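Why I've stopped using the fruit bowl

I grew up in a house with a fruit bowl, and so did everyone I know. Ours was heavy brown pottery and sat in the middle of the kitchen table, and at the bottom of it there was always one mandarin that had gone blue and powdery and was quietly taking its neighbours down with it. You ate from the top, more shopping went in on top of that, and the bottom was never heard from again.

So I'd like to put in a word for the plate. A flat, ordinary plate, the kind you'd have toast on, and a bit of clean cloth next to it for whatever hasn't been sorted yet. I tip everything out, turn each piece over, have a squeeze, and the tomatoes go on the plate while the rest waits its turn.

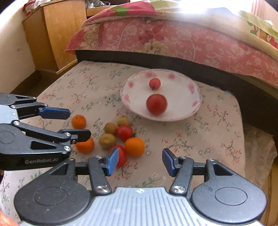
Two tomatoes on the rose plate, the rest still on the cloth.

Yes, tomatoes. I know they're supposed to be for salads, and I know half of you keep them in the fridge (please don't, they end up tasting of cold water). But a tomato left out on a plate gets eaten. I walk past, I see it, I have it with salt over the sink. In a bowl it sits under three oranges and gets a dent in it.

Kiwis are the other casualty. They're the dullest looking fruit in the shop, poor things, and if you bury them they go from rock hard to soup without you noticing. Spread out where you can get at them, you can give each one a little press with your thumb in the morning and catch it on the right day. I used to throw out more kiwis than I ate. Now I hardly lose one!

I'll admit some of this is about the plate itself. I'm a sucker for roses round a rim and always have been. I paid 20 quid once for a big glass fruit bowl from Grernetti, all curves, very smart, and it lives on top of the wardrobe with spare light bulbs in it. The plates I like best tend to come from charity shops, and they look right on a flowery cloth, even if my sister thinks flowers on flowers is a bit much.
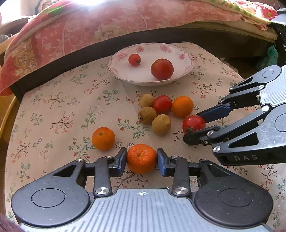

Roses on the plate, sprigs on the cloth, and plenty of red and orange in between.

The case against is space, and I do see it. A bowl goes up and a plate goes out, and if your kitchen table is also your desk and your ironing board then you may not want kiwis wandering about on it. Oranges roll, too. I've fetched one out from behind the cooker.

But I'd still say try it for a week. Buy a bit less, lay it out flat, and see what you eat first. In my house it's the mandarins, and they're usually gone before I've put the bags away.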